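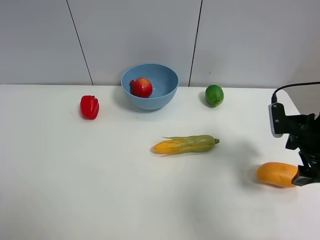

How Does a Picture Get onto a T-Shirt?

Have a look at the shirt you are wearing. Is there something printed on it? Maybe a dinosaur, or the name of your soccer team, or the place where your aunt went on vacation and didn't take you? Somebody had to put that picture there, and they had to do it so that it wouldn't fall off the first time your shirt went into the washing machine. There are several ways to do that, and people who print shirts for a living can talk about them for a very long time. (I know this because I'm one of them, and my family has asked me to please talk about something else at dinner.)

My name is Silvia Jelínek, and I work in a print shop in Limwood. We print shirts for schools, bakeries, swim clubs, bands and once for a family reunion where every single cousin wanted a different color. I'm going to tell you how we do it.

First, somebody draws it

Every print begins as a drawing. Some people send us a lovely neat drawing from a computer, and some people bring us a napkin. Napkins are fine! We can work with a napkin. One of us sits down and draws it again on the computer with nice clean edges, and then we send it back and ask, "Is this what you meant?" Very often the answer is "Yes, but could the duck be bigger?"

While we are drawing, we have to think about colors, and that matters most of all if we are going to use the oldest of our methods, the one called screen printing.

Screen printing, or pushing ink through a window

Have you ever used a stencil? You put a piece of card with a star-shaped hole in it on your paper, you dab paint over the hole, you lift the card, and there's your star. Screen printing is the grown-up cousin of the stencil.

A screen looks a bit like a window frame, but where the glass would be there is a very fine mesh stretched tight, like the mesh that keeps mosquitoes out in summer, only with holes so tiny that you'd have trouble seeing them. We coat the mesh with a special liquid that goes hard when bright light shines on it. Before we turn on the light, we lay the drawing on top, printed in black on clear plastic. The light can't get through the black parts, so underneath them the liquid stays soft, and we can rinse it away with water. Everywhere else it has gone hard and blocked the holes. Now we have a screen with a duck-shaped patch of open mesh in it.

Next the shirt goes on a flat board, the screen comes down on top of it, and we pour a line of thick ink along one end. Then we take a squeegee, a rubber blade with a handle, and pull the ink across the screen. The ink squeezes through the open part of the mesh and onto the shirt. Up goes the screen, and there's the duck.

But what about the duck's orange beak?

Ah, well, that's the tricky part. One screen can print only one color at a time. If your duck is yellow with an orange beak, you need 2 screens, one for the yellow and one for the orange, and they have to line up perfectly or the duck ends up with a beak on its ear. (Do ducks have ears? They do! They're under the feathers.) Our biggest press has room for 6 screens, arranged in a circle like the arms of a merry-go-round, and the shirts travel around underneath from one color to the next.

Lining up the screens is called registration, and you can spend a whole morning on it. I have.

Baking the shirts

When the ink first goes on, it's soft and sticky, and if you touched it you would have a yellow finger and I would have a spoiled shirt. The ink most shops use doesn't dry by itself the way paint on paper does. It has to be heated, so the shirts ride slowly through a long, hot tunnel on a moving belt. This is called curing. When they come out at the other end the ink has set firmly, and the shirts are as warm as toast. On a cold morning everybody wants the job of catching them.

What if your picture has lots and lots of colors?

Suppose you want a photograph of your dog on a shirt. A dog that looks brown is really made of dozens of different browns, and making a screen for each one would take forever. For a job like that we can use a printer that squirts tiny drops of ink straight onto the cloth, very much like the printer you might have at home or at school, except that it swallows a shirt where the paper would go. It's slower for each shirt, but there are no screens to make, so it's perfect when you want just one or two.

We can also print a picture on a special film and press it onto the shirt with a hot, flat plate. This is called a heat transfer. The names and numbers on team shirts are often done this way, because every player needs a different one.

And then there is thread

Some pictures aren't printed at all. If you have a cap with a badge on the front, run your finger over it. Is it bumpy? Then it's probably embroidered, meaning sewn with hundreds or even thousands of little stitches. A computer tells the needle where to go, but a person still has to decide which way each stitch should lie, and a good stitcher can make a tiny leaf shine just by turning the thread a different way.

A real order, from beginning to end

Last September a chess club called Stolemlow asked us for 33 green shirts with a white knight on the front (the horse kind of knight, from the chessboard). It was one color, so we needed only one screen, and we were very pleased with how quickly it was going. Then we noticed that the knight on the drawing was facing left, and the club's banner had him facing right. We telephoned, and there was a long silence, and then they said they would have to ask the others. He faces right now. We made a new screen.

Our largest order that month was 139 shirts for a fun run, in yellow, and I was picking yellow fluff off my sweater for days afterward.

Try it yourself

You can do a simple kind of shirt printing at home with a grown-up. You'll need an old plain T-shirt that's been washed, a piece of thin card, a sponge, some fabric paint and a big piece of cardboard.

Draw a simple shape on the card, such as a fish or a moon, and ask your grown-up to help you cut it out so that you have a hole in that shape. Slide the cardboard inside the shirt, or your fish will go right through to the back. Tape the stencil down flat. Put a little paint on the sponge, less than you think you need, and dab it straight up and down over the hole. Lift the card off slowly. Leave the shirt flat until it's dry, and then ask your grown-up to read what it says on the paint bottle about ironing, as each kind of paint is a bit different.

If the edges come out fuzzy, there was probably too much paint on the sponge. Mine were fuzzy for years.

Words to remember

Mesh: a very fine net that ink can pass through.
Squeegee: a rubber blade for pulling ink across a screen.
Registration: lining up the colors so they land in the right places.
Curing: heating the ink so it stays on the shirt.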